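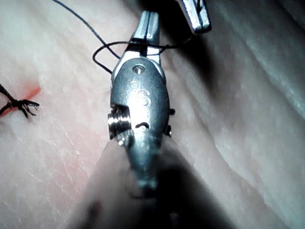
Skonlow has been in early access since last September, and it is still one of the stranger survival games you can put on a phone. You wake up in the hold of a wrecked supply ship on a frozen moon with a cutting torch, a blanket and one working tool arm. Almost everything you do for the first few hours goes through that arm. The developers at Joltov have said they wanted the tools to look like equipment from a hospital or a machine shop, with none of the glowing panels that most space games use. Slim silver jaws that close along a center seam, a gray metal housing with a pin near the top, a number 6 engraved below it: that is the sort of hardware they were after, and the game's tool models are plain in the same way. Each part you find carries a stamped number, and the numbers matter, as parts from the same series fit together without an adapter.

The basic loop will be familiar to anyone who has played a survival game. You have heat, food, air and sleep to look after. Heat runs out first. On the normal setting you get 11 minutes outside the wreck before your suit starts to lose power, and a storm cuts that in half. Food is less of a problem early on because the ship's galley still has sealed rations in the back lockers. Check the lockers behind the second bulkhead, which are easy to miss in the dark.

Crafting takes longer than it does in most phone games. There is no menu where you tap an icon and wait for a bar to fill. You put the pieces on the bench, pick them up with the arm and turn them until they seat. On a small screen this can be annoying. I played on a five-inch phone for the first week and then moved to a tablet, and the difference was large. If you only have a phone, go into the settings and turn on the magnified bench view.

The map is split into four regions. You start in the Aigner Basin, a wide crater with good shelter along the north wall. East of it is a field of ice towers where most of the rare metal is found. The other two regions are locked until you repair the crawler, and that takes a while. You need 79 units of plate, a working drive motor and two matching joints. I found both joints in the towers, inside a cargo pod that had slid under a ledge.

There are animals, though not many. The one you will meet most is the tidulo, a low, heavy thing about as big as a cow that sleeps under the snow and wakes up when you run. Walk and it leaves you alone. The game never explains this, and my first three characters died before I worked it out. There is no gun. Later you can build a flare launcher, which scares the younger ones and makes the adults angry.

The September update added 483 new parts and a storage system that was badly needed. Before it, everything you owned sat in one long list. Now you can sort by series number, weight or condition, and you can mark parts so they don't get melted down by mistake. The same update raised the save limit and fixed a crash that happened when two storms met over the basin.

Some problems are left. The temperature gauge is small and nearly the same color as the snow behind it. Loading a large base takes too long on older devices. The music stops when you enter the crawler and sometimes doesn't come back until you restart the game. Joltov lists all three as known issues, with no dates given.

The download is 868 megabytes and the game plays offline once it is installed. There are no ads. The basin and the ice towers are free, and one payment opens the rest of the map. Saves from the free part carry over, so you can keep your wreck, your parts and whatever you have managed to bolt onto the crawler.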